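Guthrie Fund progress report, second period
To: Magnus Jardine
Re: Brerkel, household fetch-and-place examples

Hi Magnus,

You asked for something shorter than last time and with fewer acronyms, so I'm going to try! Quick version: we're on schedule with the recording, a bit behind on the labeling, and I'd like to move some money between two budget lines (see the end, please don't skip it).

We now have 3,340 usable examples in the Brerkel set. An example for us is one complete go at one small job, start to finish, with the arm and hand positions saved alongside the camera views. Most of this period went into the fridge and table jobs, meaning bottles out of the refrigerator, bottles onto the table, bottles back again. I know that sounds like a lot of bottles. The reviewers of the first report wanted depth in one kind of job before we spread out, and I've come around to thinking they were right.

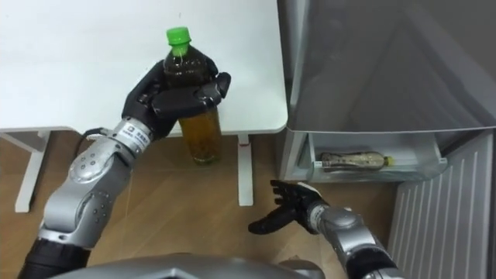
The thing I'm happiest with is how much more varied the grasps are. In the first period our operators all settled into the same comfortable way of picking things up, and the model copied it faithfully, including on objects where it made no sense. Now each operator gets a start sheet with the grip height and approach side changed from one go to the next. It slows them down (there was some grumbling, a fair amount of it mine), but the trial model we trained in October handled tall bottles far better than the summer one.

We also threw out 116 examples. Most of those had a timing drift between the arm log and the video, which Jisport, our recording software, should have flagged and didn't. We've patched our copy and now run a sync check before the first go of every session. The rest were goes where the operator stopped halfway and forgot to mark it. 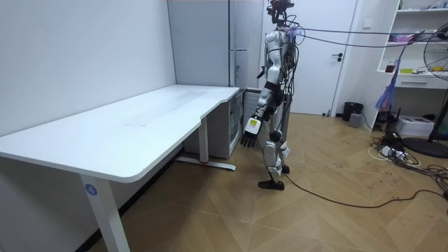
Walking up to the table is still the weak spot. Small differences in where the feet end up change the whole reach, and we don't have enough examples of the robot stopping a little too far away or a little too close and then sorting itself out. I'd like a solid batch of those before we add any new objects. We've recorded 111 so far and they're all labeled, which makes them the tidiest corner of the entire set!

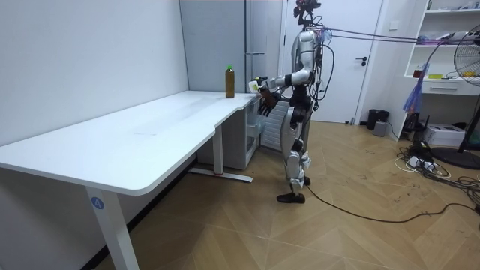
Side view at the table, bottle job.

On labeling: Gristov is doing it for us under the contract you signed off on, and the quality is good, but they're slower than we planned. The backlog is about 20 hours of video. Part of that is our fault, as we rewrote the label guide in the middle of the period and they had to redo the early batches. The guide is frozen now, and I've promised them I won't touch it.

So here's the money question. We underspent on travel and I'd like to put what's left toward extra labeling time. The total doesn't change. If you're okay with it, a one-line email is all our finance office needs.

Next period we'll do the approach-and-correct batch, clear the backlog, and then start on bowls and boxes. I'll send you the updated data sheet separately once the labels catch up, and I'm happy to get on a call if any of this needs talking through.

Contact the project office | © Brerkel Project | Back to top

This site uses cookies to remember your settings. Accept | Manage preferences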